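Lodex Handling Project
Progress report to the Ullolov Fund, second reporting period
Submitted 4 March 2018 from the Skarkthorpe workshop

1. Purpose of this report

The grant asks whether an industrial arm can take over simple putting-away jobs that people now do by hand, in the home and in small shops. The jobs listed in the proposal are clearing a counter, sorting mixed goods into bins, and picking single items out of a bin for restocking. This report covers the period since November and deals mainly with the last of these.

2. Status against plan

Work package 1 (counter clearing) is closed. The results were sent with the previous report and have not changed.

Work package 2 (bin picking) is under way. The arm, the gripper and the control software now run as one system, and a trial can be started without an engineer editing settings by hand. The interface to the stock list supplied by Adebisi was delivered later than planned. It works for single items but does not yet handle returns.

Work package 3 (mixed household goods) has not started. It depends on the outcome of work package 2, and we do not propose to bring it forward.

3. Findings in this period

A full trial consists of 60 pick attempts. An attempt counts as a success only if the item is lifted clear of the bin and set down in the marked area without a person stepping in. In the last full trial 12 attempts failed. Two of these were software stops with no contact made. The rest were failed grasps, and they fall into two groups.

The first group is items lying side by side with little or no gap. The fingers need room on both sides of an item. Where there is none, the gripper either closes on air above the pair or pushes both along the floor of the bin. A person doing the same job tips one item with a fingertip and picks it up by the raised edge. We have tried a scripted version of this move. It helps on short items and makes little difference on long ones.

The second group is items close to a wall or to the foot of a divider. In these cases the gripper body comes near the bin before the fingers reach the item, and the planner rejects the approach. A longer finger would help but would also flex more under load.

Color has not been a source of error. Surface wear on the bin floor has been — bright scratches are sometimes read as the edge of an item, and the depth data there is noisy.

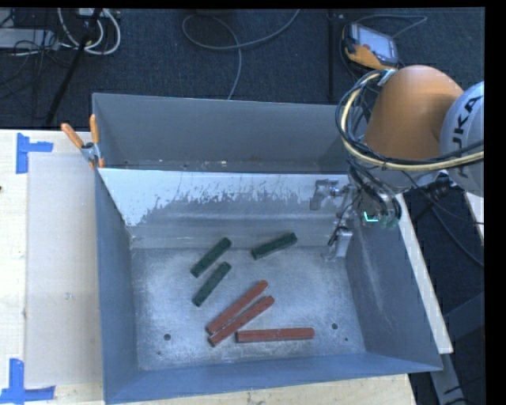
Figure 1. Bin-picking cell with KUKA arm; green and red bars on the bin floor.

4. Assessment

On present evidence the system can restock from a bin when the items are rigid, of known shape and reasonably spread out. It is slower than a person and it cannot yet be left alone for a shift. We would not describe it as ready for shop use. Home use is further off, given the space the arm needs and the range of objects involved.

5. Next period

We will test a narrower finger design and a planned nudge that separates items before the grasp. The bin floor will be covered with a matte liner for half of the trials so that the effect of glare can be measured separately. Returns handling will be added once the revised Adebisi interface is available.

6. Budget

Spending is within the approved total. We request permission to move the unspent travel allowance to gripper parts — the overall amount is unchanged. A revised cost table is attached as Annex 2.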